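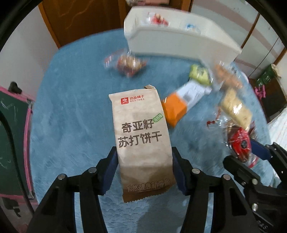 Why do crackers have holes in them?

I love this question, partly because I asked it when I was seven and got told "so they can breathe." Crackers do not breathe! But the answer wasn't a terrible one, and by the time you get to the bottom of this page you'll see why.

Let's start with what a cracker is made of. Most plain ones are flour, water, a bit of oil or butter, and salt. You could make bread out of nearly the same stuff. So why does bread come out tall and squishy while a cracker comes out flat and snappy?

It's all about bubbles and water.

When you put dough in a hot oven, the water inside it starts turning into steam. Steam takes up a LOT more room than water does. If you took a spoonful of water and turned every bit of it into steam, you'd need close to 1,700 spoons to hold it (scientists like to be fussy, so they'd say the exact number depends on the temperature and the air pressure). All that steam pushes on the dough from the inside, and the dough puffs up like a balloon.

For pita bread that's great, you want a big pocket in the middle. For a cracker it's a disaster. You'd get a hollow pillow with a burned top and a soggy bottom.

So bakers poke holes! The holes let steam escape, and they also pin the top of the dough to the bottom, a bit like the buttons on a fancy sofa cushion. The puffing can only happen in the small spaces between the holes. That's how you get those little bumps. The proper name for poking the holes is "docking," and the tool is called a docker. Mine is a roller with spikes all over it and it looks like something a very small knight would carry. A fork works just as well.

What about soda crackers?

No, there's no soda pop in them. The soda is baking soda, a white powder you may have in your kitchen right now. When baking soda meets something sour, it fizzes and makes a gas called carbon dioxide. You've seen this if you've ever made a vinegar volcano. (If you haven't, go and ask a grown-up, then come back.)

In many soda crackers the sour part comes from the dough itself. Bakers mix flour and water with yeast, which is a tiny living thing, and leave it to sit for hours and hours. While it sits, the dough gets sour. Then in goes the baking soda, which makes bubbles and calms the sourness down at the same time. The dough gets rolled out thin, folded over, and rolled again, so it ends up in layers. Bite a soda cracker in half and look at the edge. You should be able to spot them.

Why do they go soft?

A fresh cracker has hardly any water left in it, and that's why it snaps. Leave it out on a plate and it starts pulling water out of the air, so little by little you end up with a bendy, sad cracker. I once left a whole plate out at Girnstead Lake over a rainy weekend and they were like cardboard by the time we went home. I ate one anyway. Don't bother.

You can test this yourself. You'll need 3 crackers, all the same kind.

Put the first one in a jar with the lid on tight. Put the second on a plate in your kitchen. Put the third on a plate in the bathroom, where people take steamy showers. Wait until the next day and try to snap each one. Listen as well as look, because a crisp cracker makes a much louder noise! Write down what you find. And please don't eat the bathroom one.

If you have a soft cracker from the kitchen plate, a grown-up can help you put it in a low oven for a few minutes and let it cool. The heat drives the water back out, and the snap usually comes back once it's cold.

So, do crackers breathe?

Well, steam goes out through the holes while they bake, and later on, water from the air sneaks in. That isn't breathing. You need lungs or gills or something like them for that. But I've decided to forgive whoever told me it was.

Next time I'm doing popcorn, which is steam again, only much noisier.

Contact Bratness Kitchen Science | © 2025 Bratness | Back to top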